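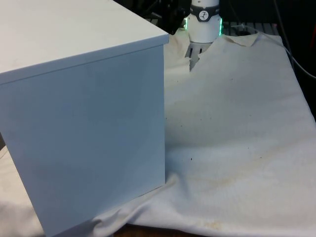 Clullasthorpe, March. Davavov today published results from its household chores trial, in which a robot arm was asked to open the drawer of a white cabinet. The arm completed the task in 232 attempts out of 14 sets of 50.

"A person does this without looking," said Mansa Lamptey, head of trials. "Our machines are not there yet, and we would rather publish the numbers than a highlight reel."
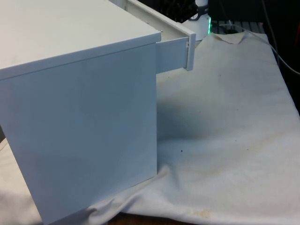 Delali Ackah

A drawer left partly open counts as a miss under the trial rules. Davavov does not plan to offer a home product on the basis of these results. Testing of 16 further chores, including folding and wiping, will continue at the Handcombe site.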